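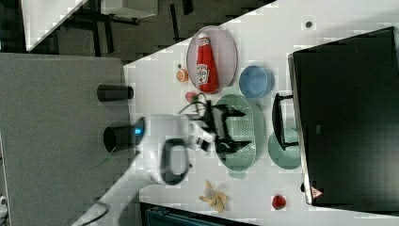 Sedthorpe kitchen automation refers to the changeover at the Sedthorpe meal plant, run by the catering firm Solell, in which part of the sorting, clearing and tool handling was moved from kitchen hands to robot arms. The program is known inside the plant as Latix, after the software that schedules the arms. Usually cited in trade writing for its effect on shifts and job titles, less for the machines.

Background

Solell took over the Sedthorpe site as a hand-run kitchen. 29 people on the tray and utensil line, two shifts, high turnover. Most of the work was picking things up and putting them somewhere else: colanders, plates, bottles, lids. Wrist and shoulder complaints were common on the early shift, which started at 5 a.m. A first attempt with a fixed conveyor was dropped after one winter. It handled trays fine but nothing with an odd shape.

Practice work

Arms are not put straight onto the line. Tasks are first tried on a table with ordinary kitchen items and toy food, then repeated with things moved to new spots. A task is passed to the line after 100 clean runs in a row. One dropped item and the count goes back to zero. Staff found this rule slow at first and later defended it when managment wanted it cut.

Long, shallow items with thin rims are the usual trouble. The fingers have to come down over the rim at the right angle or the item tips. Round bowls are easier. Soft or floppy items were left to people for most of the program and mostly still are.
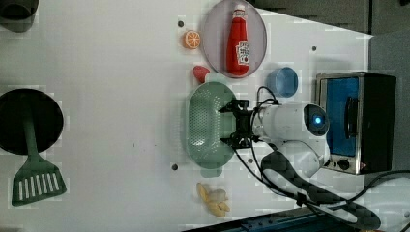
Thin rims also set the pace of the line as a whole, as the arms slow down for them and everything behind waits. Line workers learned to feed these items in small batches, a habit that was later written into the shift guide.

Changes to jobs

No layoffs were made in the first year, under an agreement with the staff. Posts left empty were not filled though, and the line got smaller that way. Three new roles appeared:

Table lead — sets out practice items, logs drops, decides when a task is ready.
Line minder — watches two or more arms, clears jams, can stop the line.
Checker — inspects items after handling. Mostly former kitchen hands.

Pay for minders went up one grade. Checkers stayed on the old rate, which is still a sore point. The early shift moved to 6 a.m. and night cleaning was split off into its own team.

Reception

Views at the plant are mixed. Less lifting, fewer sore wrists, and most workers say they would not go back. Complaints are about boredom, noise from the stop alarm, and having to talk over a screen instead of accross a bench. Older staff also noted that new hires no longer learn the whole kitchen, only their own station.

Lau, a smaller supplier that shares the loading yard, tried the same setup in April and kept it for plates only. Its batches rarely pass 1000 items and setup time ate most of the gain.

See also

Latix (scheduling software)
Solell
Kitchen hand
Shift work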